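About Feltmont

Feltmont runs parcel induction cells for regional shippers. A two-handed robot takes mailer bags from a crate, reads them at a scanning stand and places them on a conveyor. We have 40 staff, and most of them work on faults.

The company changed direction after a failure in March. At our Custham site, a left hand closed on a crumpled mailer and did not release on command. The wrist kept turning, and a finger joint sheared. The protective stop worked, but it took 396 milliseconds longer than our own limit allowed. There were no injuries. Robel Shiferaw, then shift lead, shut the cell down and kept it down.

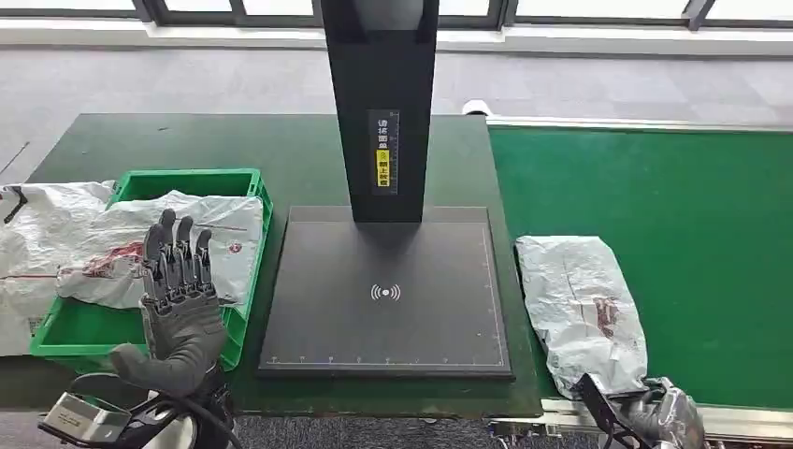 Scanning stand, with the crate at left and the conveyor at right.

Édgar Henao's review traced the fault to a grip-force reading that went stale when the hand controller dropped packets. The software treated the old value as current. We now reject stale readings, and every hand completes 2000 open-close cycles on soft packaging before it goes into service.

Fault reports go to customers within 4 working days - including the ones that make us look bad. The Custham report is available on request. Robel now heads site safety and can stop any cell without sign-off.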